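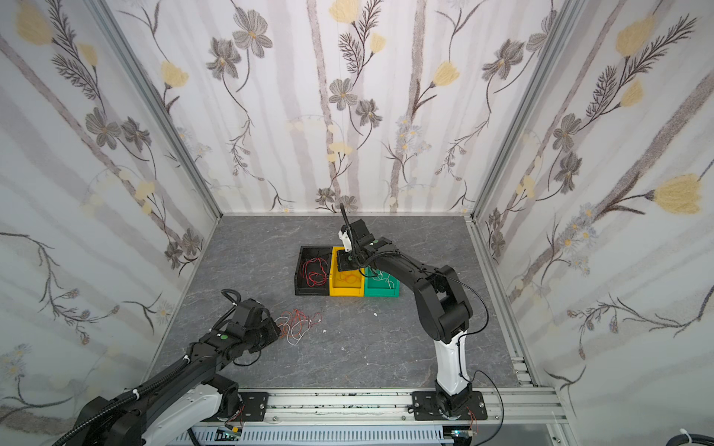 **Kieran Egan, Dymphna Lenihan, Luzius Strebel**
Materials Recovery Project, final report
Supervisor: Hamish Halliday
Submitted 12/1/20

## 1. Purpose

The electronics bench at Nic Aodha throws out short lengths of hookup wire at the end of every lab period. Most of it is reusable. It goes in the trash because it ends up in one mixed pile, and a student who needs a single length of red wire will cut a new one from the spool before digging for an old one.

The project set out to define a sorting procedure for thin insulated wire by insulation color, using open bins, and to find where the procedure slows down. Stripping, testing and measuring the wire were left out of scope.

## 2. Layout

Three small plastic bins stand side by side in a row toward the back of the work surface: black, yellow and green, from left to right. Red wire goes in the black bin and white wire in the green bin. The yellow bin is reserved for orange.

We considered matching bin color to wire color and dropped the idea. The bins on hand did not come in red, orange or white, and buying new ones would have used most of the budget. The drawback is that the assignment has to be learned. Two of the three authors put red wire in the yellow bin during the first session.

The work surface is gray with a marble pattern. All three wire colors stand out against it, including white, which was hard to see on the pale bench we used at first. The walls on three sides have a botanical print on a white ground. They stop wire from being pushed off the back and have no other role in the procedure.

## 3. Procedure

1. Place the mixed bundle in the open floor area in front of the bins.
2. Find the color with the most wire on the outside of the bundle. Start with that color.
3. Lift one loop at a time. If a second color comes up with it, set the loop down and take hold closer to the crossing.
4. Move the freed wire to its bin and lower it in. Do not drop it from above the rim.
5. When only one color is left, move the remainder in one piece.
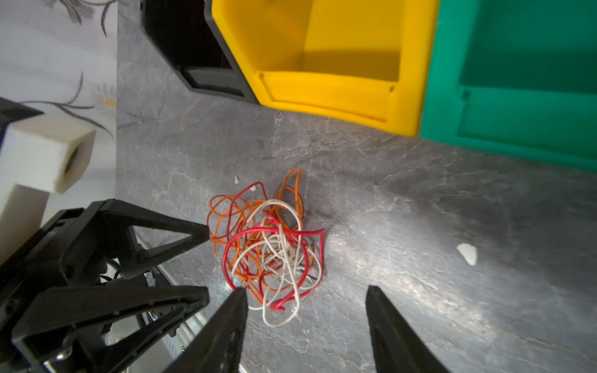 *Figure 2. Mixed bundle of orange, red and white wire, with the bins behind.*

## 4. Observations

Large loops come away more easily than small curls. In a bundle like the one in Figure 2, the orange wire is the natural first choice: it forms wide loops on one side, and there is room to take hold of them. White is concentrated in the center and lower part and is better left for later.

Looking for a wire end is a poor strategy. Ends are usually buried, and searching for them tightens the knots. We wrote the opposite in our January proposal and have corrected it here.

Thin wire is springy and does not stay where it is put. White wires can curl over the front edge of the green bin, as in Figure 1. We did not count these as sorting errors, but they can catch on the next handful.

We ran 18 trials over 7 sessions. In 3 of them the bundle could not be separated without cutting, and those were recorded as incomplete — the cut pieces were too short to keep.

## 5. Recommendations

- Use deeper bins, or fold the wire once before lowering it in.
- Label each bin on the front with the wire color.
- Sort after each lab period, while the bundles are small.

Dymphna Madigan has asked for a copy of the procedure for the Farora storeroom. Section 3 can be posted there as written.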